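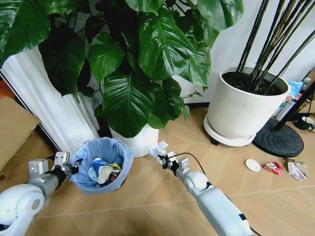

Dividing a big old houseplant is so much easier than people fear, and I'd love to talk more of you into trying it before the Bordale swap! I've been at it for nine years now and I still get a kick out of tipping a plant out and finding three plants hiding in there. If yours has broad, glossy, heart-shaped leaves like the one in the white round pot, and the foliage has spread until it hangs down nearly to the floor, it may well have some offsets around the base that are ready to go their own way. Push the leaves aside and look down at the soil. Do you see more than one growing point, each with its own stems? Then you have something to work with.

On 20/04/2018, Dace Mockus wrote:
> Hi all, I've signed up for the Bordale swap but I only have one
> plant worth bringing and it's enormous. Can I split it, or will I
> kill it? Also, does anybody still have the recipe for the Murnton
> potting mix? I had it on a card and the card is gone.
> Dace

Dace, you will not kill it! Well, you could, but you'd have to work at it. Water it well the day before. Lay down an old sheet, tip the pot on its side and ease the whole root ball out (get a second person if it's really heavy, I strained my wrist last October doing one alone). Shake off the loose soil and follow each clump down to where it joins the others. A lot of them pull apart by hand. Where they don't, use a clean bread knife and cut once, firmly - sawing back and forth makes a mess of the roots.

Wear gloves if you don't know exactly what you're growing, as plenty of the leafy ones have sap that itches.

Each piece needs roots of its own. I've tried rooting bare chunks in water and had mixed luck, so I'd save those for your own windowsill and bring only the rooted ones to the swap.

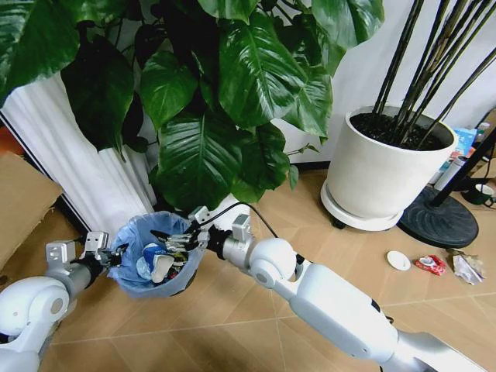 Heart-shaped leaves, some dark, one a brighter green.

When the leaves get as big as that, I take one or two of the oldest off each division. The roots have just had a rough day and can't keep up with all that greenery. Then wipe the others with a damp cloth so they look their best on the table.

Now for the Murnton mix! I do have the recipe, in Mrs. Urbonaitė's version, and it goes by volume: 40 parts potting soil, 22 parts fine bark, nine parts perlite. I use a yogurt cup as my measure and it fills a big tub. The older version had coarse sand in it as well, but I dropped that and never missed it. It drains beautifully and it doesn't go sour over the winter.

Pot sizes: go small. A new division in a huge pot just sits in wet soil and sulks. I pick one that leaves a finger's width around the roots, no more.

One more thing on the swap. The Dultidov people are bringing 69 pots of seedlings this year (69!!), so the long tables will be full and big plants are going on the floor along the back. Please put a label in each pot with the name of the plant and how much light it's been getting. "Don't know, but it likes my hallway" is a perfectly good label.

Dace, write back and tell us how many you end up with. I'd happily trade you a spider plant or two for one of the little ones.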